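Dual arm on shared rail, right carriage loses position mid-fold

Forum: Troubleshooting and Safety
5 replies

hemmin_bench
Posted 9:14 am

Looking for ideas on an intermittent fault. Two arms on one rail, rack and pinion drive, both carriages on the same rack. The task is garment handling: take a shirt off the rack, lay it on the floor panel, fold, hand over. Controller is an Isix with the stock motion firmware.

The right arm faults in the fold step. Following error trips on the carriage axis, the carriage stops, and the arm joints keep executing for a moment before the stop reaches them. Last time the gripper was pushed down into the panel. No damage beyond a scuff on the fingertip, but I don't like an arm that keeps moving after its base has stopped.

Logged 254 cycles in October. Faulted on 5 of them, all on the right side, all with the forearm near full reach toward the center. 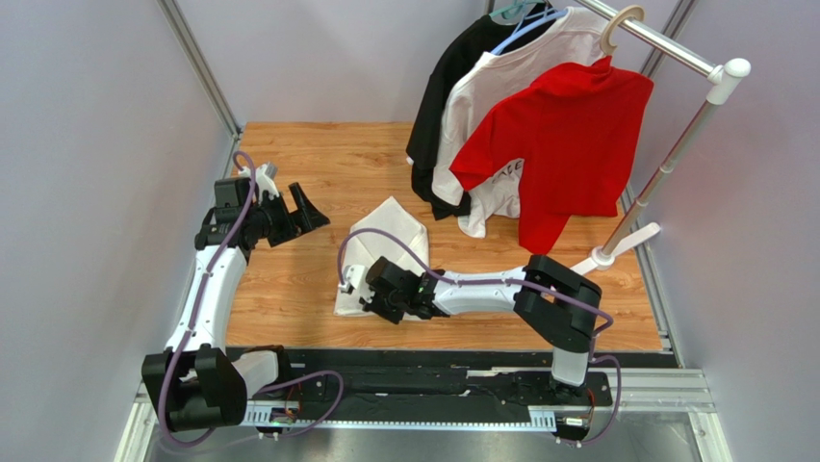

Already checked: pinion backlash, carriage bolts, supply voltage under load. All within spec. Swapped the carriage motors left to right and the fault stayed on the right. The left arm has never tripped, but it also does less of the reaching.

rackandpinion
Posted 9:52 am

If the fault didn't follow the motor, look at the cable. Yours loops over the forearm and comes back down to the base. At full reach a loop like that gets short and loads the connector. An encoder line that opens for a few milliseconds will look exactly like a following error.

Log the raw encoder count. A step change means signal loss. A ramp means the carriage is really moving.

Napaporn Ruangrit
Posted 10:31 am

I disagree with going to the cable first. The fault is on the carriage axis, and the loop on the forearm carries joint signals. On most builds the carriage encoder is wired separately. I would look at reaction torque. With the forearm out and the gripper pressing on cloth, the carriage sees a load it doesn't see anywhere else in the cycle. If the following error window is tight, it trips.

The second problem matters more. Your stop is not shared. One axis faults and the others finish their buffer. Fix that before you chase the cause, and keep hands out of the enclosure while it runs until you have.

rackandpinion
Posted 10:48 am

Separately wired if they built it that way. We had a Grakthorpe cell where both went through one harness, and it took us 3 weeks to find it. I'd still pull the log.

pendamgate_ops
Posted 1:20 pm

Agree with Napaporn on the stop. On the Isix the default fault reaction is per axis group. If you set up the carriage and the arm as two groups, a carriage fault only reaches the arm through the application layer, and that is your delay. Put both in one group, or wire the fault output of each drive into the safe torque off chain. I would do the second. Software groups get edited.

Note that safe torque off will drop the arm if the shoulder has no brake. Check that before you wire it.

hemmin_bench
Posted 5:37 pm

Results from this afternoon.

Encoder log at the trip is a ramp, no step. The count walks 288 over the last part of the reach and then the window trips. So the carriage is moving and rackandpinion's signal loss is out, at least for this one capture.

Carriage and arm were in two groups, as pendamgate_ops said. They are in one group now and the joints stop with the carriage. No brake on the shoulder, so safe torque off is on hold until I have a support or a brake for it. The enclosure stays off limits during motion in the meantime.

I have not widened the window. It would hide the trip and leave the carriage sliding. Next step is to lower the press force in the fold and rerun the same sequence – if the ramp shrinks with the force, it's load. If it doesn't, I'll take the right carriage off and look at the bearings. Will post the log either way.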